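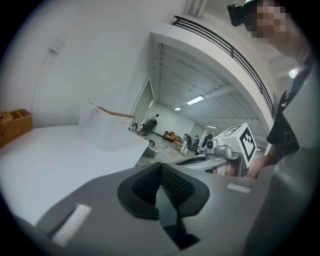

Suchbegriff eingeben Suchen

Kategorie: Technik für Kinder – Robotik

Wie ein Roboter vom Zuschauen greifen lernt

Ein Roboterarm kann von sich aus nichts. Er hat Motoren, Gelenke und meistens eine Kamera. Was er mit einem Korb oder einem Becher machen soll, muss ihm jemand beibringen. Früher schrieb man dafür jeden Schritt einzeln als Programm auf: Arm zehn Zentimeter nach vorn, Finger schließen, Arm anheben. Sobald der Becher ein Stück weiter links stand, griff der Roboter daneben.

Die Forschungsgruppe Stusach arbeitet mit einer anderen Methode. Sie heißt Lernen durch Nachahmung. Ein Mensch macht eine Aufgabe viele Male vor, und ein Computer sucht in den Aufnahmen nach dem, was sich wiederholt.

Der Greifer in der Hand

Zum Vormachen benutzt die Gruppe einen Greifer, den ein Mensch in der Hand hält. Vorn sitzen Finger mit schwarzem Gummi. Die Innenseite des Gummis ist nicht glatt, sie hat ein Muster wie ein feines Netz. Glatte Dinge rutschen daran weniger leicht ab.

Am Greifer ist eine Kamera befestigt. Sie filmt, was vor den Fingern geschieht. Das ist der Blick, den später auch der Roboter hat, denn an seinem Arm sitzt die Kamera an derselben Stelle. Der Mensch nimmt also nicht die eigene Hand zum Greifen. Eine Hand hat fünf Finger und kann Dinge, die der Roboter nicht kann. Mit dem Greifer muss der Mensch so zufassen, wie es auch die Maschine könnte.

Wozu die schwarz-weißen Würfel?

Zu einem solchen Greifer kann ein weißer Würfel mit schwarzen Quadraten gehören. Die Muster heißen Marker. Ein Computer erkennt sie in einem Video sehr schnell, ähnlich wie eine Kasse den Strichcode auf einer Milchpackung. Aus der Größe und der Schräglage eines Musters kann er berechnen, wie weit der Würfel entfernt ist und wie er gedreht ist. Wo der Würfel ist, da ist auch der Greifer. So entsteht aus einem Video eine Bewegung, die man in Zahlen aufschreiben kann.

Was im Computer passiert

Ein einzelner Durchgang heißt Demonstration. Für die Aufgabe »Gegenstand in einen Korb legen« hat die Gruppe 1675 Demonstrationen gesammelt. Das Lernprogramm trägt den Namen Pruvar. Es bekommt immer ein Bild und dazu die Bewegung, die der Mensch gleich danach gemacht hat. Dann deckt man die Bewegung gewissermaßen ab, und Pruvar muss sie raten.

Am Anfang rät es schlecht. Nach jedem Versuch wird ausgerechnet, wie groß der Fehler war, und das Programm wird ein wenig verstellt. Das wiederholt sich sehr oft. Irgendwann liegt der geratene Weg nah an dem, den der Mensch genommen hat. Diesen Vorgang nennt man Training.

Ein Versuch mit zwei Gruppen von Daten

Afroza Saha und Ruth Agudelo wollten wissen, ob es besser ist, immer im selben Raum zu üben oder an vielen Orten. Dafür trainierten sie Pruvar zweimal. Beide Male bekam das Programm 819 Demonstrationen. Beim ersten Mal stammten alle von einem einzigen Tisch. Beim zweiten Mal kamen sie aus 6 verschiedenen Räumen mit unterschiedlichem Licht, anderen Tischen und anderen Dingen im Hintergrund.

Danach musste der Roboter in einem Raum arbeiten, den er aus keiner Aufnahme kannte. Er durfte es mit jedem der beiden Trainings 300 Mal versuchen. Mit den Daten von nur einem Tisch gelang ihm weniger als die Hälfte der Griffe. Mit den Daten aus mehreren Räumen waren es über drei Viertel.

Die Erklärung von Agudelo: Wer immer am selben Tisch übt, merkt sich den Tisch mit. Das Programm weiß nicht, was wichtig ist. Steht im Training hinter dem Korb immer dieselbe Wand, dann hält es die Wand für einen Teil der Aufgabe – und kommt durcheinander, wenn sie fehlt. Wechselt der Hintergrund dagegen ständig, bleibt nur der Korb übrig, an dem es sich festhalten kann.

Was noch nicht klappt

Durchsichtige Gegenstände machen Schwierigkeiten, zum Beispiel Trinkgläser. Auf dem Kamerabild sieht man durch sie hindurch, und ihr Rand ist schwer zu finden. Auch sehr weiche Dinge sind ein Problem, da sie beim Zufassen ihre Form ändern. Im Februar beginnt eine neue Messreihe mit Socken und Geschirrtüchern.

Wörter zum Nachschlagen

Demonstration: ein einmaliges Vormachen der Aufgabe, das aufgezeichnet wird.
Marker: ein Muster, an dem ein Computer Ort und Drehung eines Gegenstands erkennt.
Training: die Zeit, in der ein Lernprogramm rät, verbessert wird und wieder rät.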